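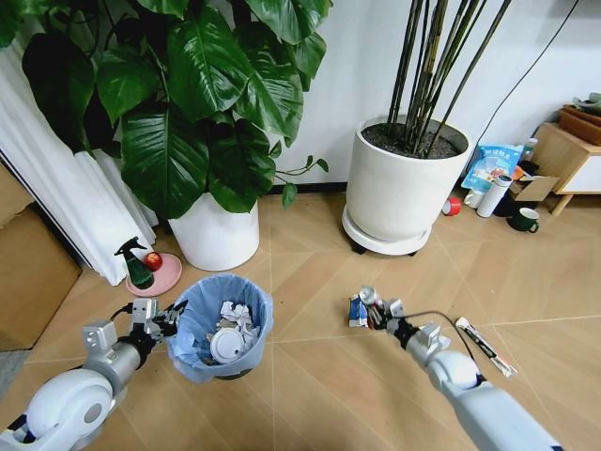

**How do you keep a floor clear when a good part of it belongs to the plants?**

Put a small lined bin right in with them, and do the floor first every time, before you water, before you wipe a single leaf. Everything else gets easier once you can kneel down without landing on something.

## The plant corner, clean-up edition

Welcome back to my corner page! If you're new, I keep a page for each part of the apartment and redo it whenever I've moved things around (which is often, I get restless in February). The kitchen has a page, the hallway has a page, and the closet has one I'm too embarrassed to link until I've sorted the coats. We're on the Guvulari side of Lasov, second floor, and this end of the room gets the good morning light, so of course it filled up with pots.

Captions and notes go from the floor up, same as the cleaning.

**The bin.** Small, round, and lined with a see-through light-blue bag folded down over the rim. Crumpled white paper in there, plus a round white lid. I love a small bin for this spot. A big one turns into furniture, and then people start setting things on top of it.

**The floor pile.** A squashed blue-and-white drink carton, a crumpled silver can, bits of dark wrapping, and off to the right a long strip of packaging with red markings. Carton and can get sorted separately in our building, so they take a little detour to the kitchen before the rest gets bagged.

**The big leafy one.** Heart-shaped leaves, glossy, dark green, and doing exactly as it pleases in its white pot. And look at that stem trailing off over the rim to the right! I keep meaning to pin it up and then I don't, because I like it wandering.

**The pink saucer.** Dark green spray bottle and a red apple. The bottle lives there. The apple is a snack.

**The tall stalks.** Thin, dark green and straight up out of a white planter on a round wheeled base. If you buy one thing after reading this page, let it be a base with wheels. I used to drag heavy planters across the tile on a folded towel and my back still brings it up.

**The edges.** White pleated curtains on the left, a brown cardboard box down in the corner by the wall, and a black cable running down the wall on the other side. The cable is on my list. The cable has been on my list for a long time.

## How the corner gets done

Some of you asked for the routine after the kitchen page, so here goes, and please don't expect anything fancy.

I start with the loose stuff. Cans, cartons, wrappers, paper, anything I can pick up by hand. I bring the bin to the pile if it's a big pile, or walk the pile to the bin if it's just a couple of things. Then I shake out whatever has landed behind the pots, which is mostly dry leaves and, once, a library card I had already paid to replace.

Next the wheeled planter rolls out and I sweep where it was standing. The grout lines in wood-look tile hold onto potting soil like you wouldn't believe! A dry brush gets it out. I tried going straight in with a wet mop one year and made a thin brown paint that I then spread through the whole room.

Then the mop, well wrung, plain warm water with a drop of dish soap. I do the baseboard with the same cloth I'm about to throw in the wash anyway. The dark baseboard shows dust and the white wall shows splashes, so between the two of them I'm never allowed to forget anything.

Leaves go last. A soft damp cloth, one hand under the leaf, wipe away from the stem. The big glossy ones take a while but I put the radio on and it's the nicest part of the job. Tall stalks get a quick pass from the bottom up and that's plenty.

## Stuff I get asked

**Where the bin bags come from.** Wynne, the housewares store by the bus station. They sell a roll of 200 small ones and it lasts me forever. I keep the spare roll at the bottom of the bin, underneath the bag in use, so when I pull a full one out the next is sitting right there. (My aunt's trick. Best one I've ever stolen.)

**How much room to leave between pots.** I aim for 22 inches, wall to walkway, so the broom fits through and I can get a knee in. The leafy one ignores this completely and I've stopped arguing.

**Whether the curtains get dirty.** They do, down at the hem, mostly from me and the spray bottle. I take them down twice a year, wash cool, and hang them back up still damp so the pleats fall right.

**Soil.** Baveck's indoor mix, the one in the tall sack. It's a bit chunky and it drains well. I top up the planters in spring and store what's left in a lidded tub, after the sack tipped over once and I found soil in my slippers for a month.

**How often I do all this.** The hand pick-up happens most evenings. The full version is once a week, so 52 times a year if I were a better person. I am not at 52.

## Still to do

- Clips for that wall cable, white ones if Wynne has them
- Flatten a few boxes and take them down
- Second wheeled base, for the leafy one this time
- Wash the curtains before the windows get opened up for the season
- A hook for the dustpan, because leaning it in the corner means it falls over at night and scares me half to death

The hallway page is next, with the shoe rack and the new mat. And thank you for the 3000 visits on the kitchen one, I can't believe that many people wanted to look at my spice drawer!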